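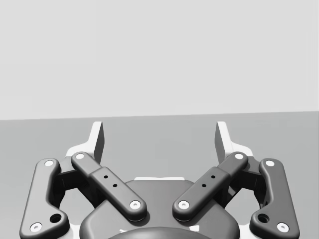 Slide 1. Two-finger gripper over a gray tabletop (computer rendering)

Leave the title up while folks find seats. Say hi, thank the Montoya chapter for the coffee, check the mic reaches the back row.

OK so, I've been putting out our club newsletter for 3 years now, and when I took it over it was going to 264 members on paper, folded and stamped at my kitchen table. I loved it! I also dreaded it every single month. Tonight I want to talk about how we get our members to send us stuff, and what we do with it once they do.

Slide 2. Where the stories come from

Ask for hands: who here edits a newsletter? Who got talked into it? (wait for the laugh, move on)

At Gomutitz we used to put a line on the back page saying "please send your news." We got two emails that whole spring, and one was a recipe. So I started calling people. Five minutes on the phone, I type while they talk, then I read it back to them. Folks who would never write a paragraph will happily talk your ear off about the river cleanup.

Slide 3. The Dinisel swap

This is the part people asked me about at dinner. Dinisel and Sumitz are the next clubs over, and we trade one page a month. They send me theirs by the second Thursday, I send mine the same day. Keep it short here, the handout has the sign-up form. Mention that each club keeps its own photo permissions, somebody always asks.

Slide 4. Paper or email?

Both, sorry! I tried going all email in March and the phone rang for a week. We print 253 copies now and the rest go out by email. The paper one has bigger type and the meeting dates on the front, nothing fancy. If I run long, skip the bit about the print shop and go straight to the postage numbers on the handout.

Slide 5. Try it at home

Pick one member you've never had in the newsletter and call them before your next meeting. Write down what they say. Run it with their name in the headline.

Questions. Repeat each one into the mic. Sample issues are on the table by the door, take 2 if you want one for your president.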